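The Pieces in the Lambert Tin

Brenda Gosling had kept the tin on top of the refrigerator for so long that the refrigerator under it had been replaced twice. It was a Lambert tin, green once, with a picture of a harbor on the lid that had worn down to a smear of sky, and when Elsie asked if she could have it for the shop she meant the tin. She was thinking of paintbrushes.

"You'll have to take what's in it," Brenda said, and got up on the step stool before anybody could stop her.

What was in it was the game. Elsie Harawira had heard of the game the way you hear of a cousin who moved to Canada. Her mother used to talk about it at Christmas, how Brenda and Cyril Lockwood had made it up one wet June at the lake when there was no television and the library van had a flat, and how they had played it every evening for two weeks and then most Sundays after that until Cyril went off to work in Pemia. It never had a name that stuck. Cyril wanted to call it Presa, which he said was a very old word for something, and Brenda called it Cyril's Nonsense, and that was as far as they got.

The pieces came out onto the tablecloth with a lovely rattle, little blocks and cylinders in paint-box colors, and Brenda put her hand flat on top of them as if they might get up and leave.

"Now, the yellow hides behind the red," she said. "That I remember. If you can see all of the yellow, you've done it wrong and you have to go again."

"Go where again?" said Elsie.

"Well, that's the part I'm not sure of."

They tried it that afternoon on a tea tray, and it was no good at all, the tray had a lip and a painted rooster and everything slid toward the rooster. Brenda said they had used a board, a good plain one with stripes in it, and the stripes mattered because you could only move along your own stripe unless you were holding the red. Or unless the other person was. She went back and forth on this through two pots of tea and most of a lemon cake, and Elsie, who had meant to stay for 20 minutes, wrote it all down on the back of a seed catalog.

It was Unai Alcaraz who found them the board. He had the workshop next to Elsie's and was forever gluing something to something else, and he had one made up of pale strips, edge to edge, some the color of cream and some closer to honey. He wouldn't take money for it. He did want to know the rules, and when Elsie read them off the seed catalog he laughed until he had to put down his coffee, and then he said, quite seriously, that it sounded like a better game than chess, and could he be in it.

So on the Wednesday they set the pieces out the way Brenda had described them over the telephone — the red one standing toward the far side with the yellow tucked in behind it, and three together near the middle, close as chicks. Brenda called those three the parish. You weren't allowed to break up the parish until someone had said something kind about the weather.
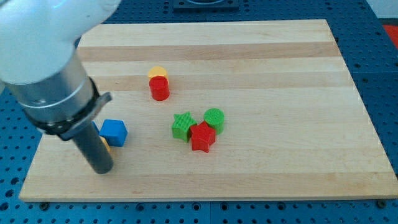

Red in front, yellow behind, and the parish still together.

Elsie drove over that evening with the board on the passenger seat and the seat belt around it, feeling foolish and rather happy. Brenda had put on her good cardigan. She ran her thumb along one of the stripes, all the way to the edge and back, and didn't say anything for a while, and Elsie had the sense to go and fill the kettle.

When she came back with the cups, Brenda had set out the pieces herself and was holding the red one.

"He always let me start," she said. "I've just remembered that. He said it was in the rules, but I think he made it up so I'd stay and play."

"Has he still got a telephone, do you suppose?"

"Cyril? Oh, he'd be in the book, I should think." She put the red piece down on the palest stripe, considered it, and moved it over by one. "It's been a very mild evening, hasn't it? For May."

Elsie agreed that it had, and reached for the parish.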